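Mantenimiento de celosías y marcos interiores de madera
Guía para usuarios de inmuebles
Servicio de Conservación Stelitska, diciembre de 2025

La presente guía describe el procedimiento de limpieza y protección de los elementos interiores de madera con rejilla. No se aplica a carpinterías exteriores ni a piezas catalogadas, que requieren autorización previa.
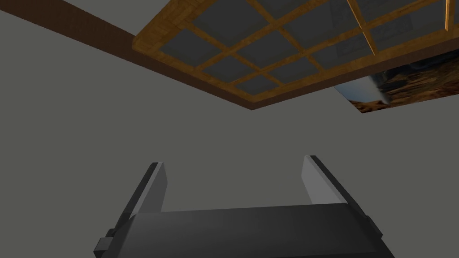

Fuente: Stelitska / archivo gráfico Drusari

Antes de iniciar los trabajos deberá ventilarse la estancia durante 30 minutos y protegerse el suelo con lona. Quedan excluidos los productos con amoniaco o lejía.

1. Retirada del polvo
Se utilizará una brocha de cerda suave, de arriba abajo, insistiendo en los encuentros entre listones. El aspirador solo se admite a baja potencia y con boquilla de cepillo.

2. Limpieza
Se disolverán 60 ml de jabón neutro en 3 litros de agua templada. El paño se aplicará bien escurrido y siempre en el sentido de la veta. 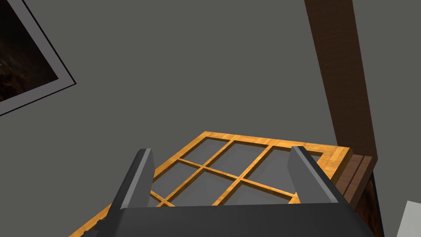 El secado se realizará con un paño de algodón limpio, sin recurrir a fuentes de calor. Los restos de jabón tienden a acumularse en las esquinas. Cuando el marco de madera se encuentre inclinado junto a una pared lisa, como el que aquí se muestra, se revisará también la cara posterior antes de dar por terminada la operación.

3. Lijado y protección
Las zonas ásperas se tratarán con lija fina, a mano. A continuación se extenderá una capa delgada de cera incolora Skillel, que deberá reposar casi 115 minutos antes del pulido.
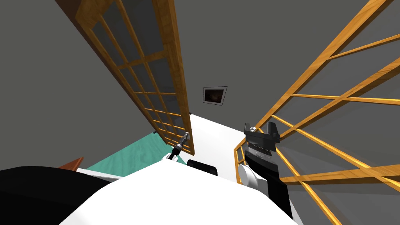 4. Registro
Toda intervención se anotará en la ficha del inmueble, con indicación del producto empleado. Las consultas técnicas se dirigirán a Kyung-hwa Moon, responsable del área de carpintería.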